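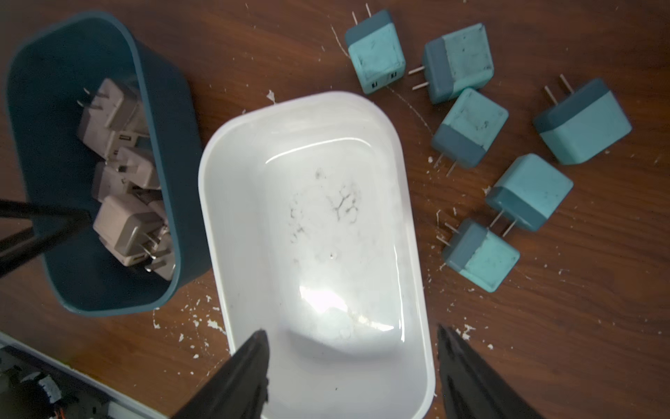

The Great Charger Sort, November 2025

I went into this expecting very little. Every year someone at the repair table decides that our spare wall chargers need a system, and every year the system lasts until the first person is in a hurry. This time it was Elaine Frota's idea: two bins, one color of charger in each, grey in the teal bin and teal in the white bin. I asked why the teal ones wouldn't go in the teal bin. I was told it would be confusing. I still don't have a better answer than that.

Kelly Figueiredo put the gallery together and asked me for captions, so you are getting mine. Complaints to her.

1. The grey ones
Light grey, boxy, with a USB port and two flat prongs. They look dusty because chargers that live in a bin look dusty. I would not call them sorted just because they are in a pile together, but Elaine would.

2. The teal ones
Two-tone, six of them on the tabletop. I'm told the color makes them harder to lose. We will see about that in May.

3. The white bin
Scuffed on the bottom, with dark marks that look like residue to me. Davoud Shirazi says they're scratches and that a charger doesn't care. Fine, but I would have wiped it before putting anything in.

4. The tabletop
Reddish-brown wood, covered in little white flecks. Paint or plaster, take your pick. If you want chargers with clean ports, I'd start by brushing the table.

5. Labels, first attempt
Abelardo Olivares printed 72 labels on the Vogler, two of which were straight. They say GRY and TEA. I pointed out what the second one spells and was asked to go and help somewhere else.

6. Labels, second attempt
Full words this time. The tape is the cheap Grollus stuff and one corner was up before lunch, so I give them 30 days.

7. The tester
Belmiro Baptista's Nilis meter, which he trusts more than I do. It gave me two different readings on the same charger. He says I was holding it wrong. There is apparently a right way to hold a charger.

8. The "unknown" box
An old Daltero shoebox for anything that didn't match either color. I was promised it would be temporary. The last temporary box is still on the shelf under the window, and I think it has a toaster cord in it.

9. The shelf, afterward
Tidy, I admit. It took 60 minutes, longer than I have ever spent looking for a charger.

The bins stay on the second shelf, grey on the left. If you borrow one, put it back in the bin of the other color, or the same color if it's grey. No, wait. Ask Elaine.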